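Loton Residence > Shared Dining > Safety and Inspection > Tables, Trays and Tableware

LOTON RESIDENCE
Tables, Trays and Tableware: Inspection Checklist with Comments

Scope: Shared dining tables and the clearing station, ground floor
Inspection time: 2:15 p.m.
Month: May
Items on this sheet: 6
Items requiring action: 5

This checklist is completed at the end of the midday meal, before tables are reset. Each item is marked Satisfactory, Action Required or Not Applicable. A comment is required wherever action is called for.

1. Spills contained and removed promptly
Action Required. Liquid was standing on the teal tray at the time of inspection, with droplets on the tabletop to the right of it. Trays are provided to contain spills during clearing and must not be left with liquid in them. The tray is to be emptied at the sink and wiped on both faces before it is used again.

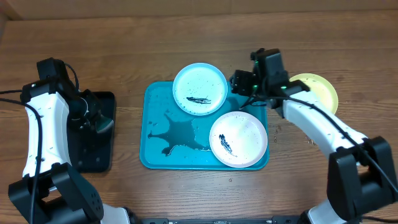

Staff are reminded that a tray holding liquid should be carried level with both hands. Where the quantity is too great to carry safely, absorb it first with paper towels and dispose of the towels in the lidded bin.

2. Plates free of food residue before stacking
Action Required. Residue and small specks were noted on plates at the table. Plates are to be scraped and rinsed individually. Stacking plates that have not been rinsed transfers residue to the underside of the plate above and is a recurring finding on this floor. See Plusodum Kitchen Procedure, section 24.

3. Plates seated fully within the tray
Action Required. One plate extended past the upper edge of the tray. Plates that overhang are easily caught by a sleeve when the tray is lifted. Use a second tray where three plates will not fit side by side.

4. Wooden surfaces dry
Action Required. Water left on wood will raise the grain and mark the finish in time. Dry along the grain with a clean cloth, including the area to the right of the tray position. The Mazurek care sheet for wooden tabletops is kept in the clearing station drawer and applies to all tables in this room.

5. Cleaning cloths changed between tasks
Satisfactory. Cloths for tableware and cloths for tabletops were stored separately, and the log showed a change at the start of the meal. Continue present practice.

6. Trays wiped and dried after use
Action Required. The inside surfaces of trays, including the raised rims, must be dried before storage. Moisture collects in the corners and is easily missed on darker trays.

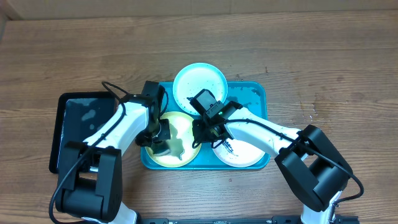 A dry paper towel pressed into each corner is sufficient as a check. If the towel picks up moisture, the tray is to be dried again and left upright in the rack.

General comments
Plates that show streaks after wiping are to be washed again with detergent. A wiped plate is not considered clean for the purposes of this checklist. Detergent is supplied by Levari and is to be diluted as stated on the dispenser label; the supply at the clearing station was adequate.

Follow-up
Items 1 through 4 and item 6 are to be corrected before the evening meal. The completed sheet is filed under reference 27 in the dining room binder, with corrections initialed in the right-hand margin.

Loton Residence, Shared Dining | Contact the facilities desk | Back to top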